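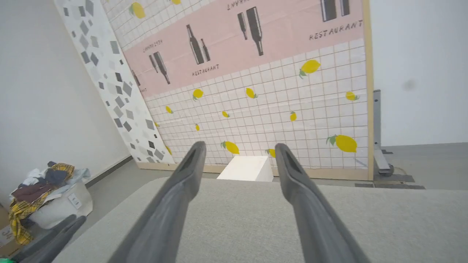

Stokdale opens hand-guided robot teaching to small workshops

9 March 2018

Stokdale has today released Urau, a system that lets people teach a robot arm a task by moving it themselves or by steering it from a remote handset. It goes on sale to workshops and training centres in May.

Urau works with two-fingered grippers and takes its main view from a small camera at the wrist. The operator sees the fingers and whatever lies between them, such as a small white block on a grey tabletop, and brings the gripper to it by hand or with the handset. Each run is stored with the arm's movements and the wrist view side by side.

The system was tested over 46 weeks at the company's Lakard site. Operators recorded 4,000 runs in that time, covering picking up, placing, turning and stacking small objects. Most had never worked with a robot before. A first lesson takes 45 minutes, after which a new operator can record without a trainer present.

Printed panels are used as backdrops during recording. One carries lemons and wine bottles over a pattern of square tiles, and another has grey diamonds on white. Stokdale advises customers to change the background often, so that a task is not tied to one view of one room.

Hand guiding suits slow work close to the table, the company said. Remote control is meant for jobs where the operator's arms would block the camera or where the arm has to reach further. Both methods can be used within a single run, and a poor run can be deleted from the handset.

The recording software was written with Ní Mhurchú, which will also run the training courses. Places on the first course are limited to 4 workshops. Applications are open now and should be sent to the Lakard office.

Stokdale makes control equipment for light robot arms. Urau is its first product for teaching by demonstration.

ENDS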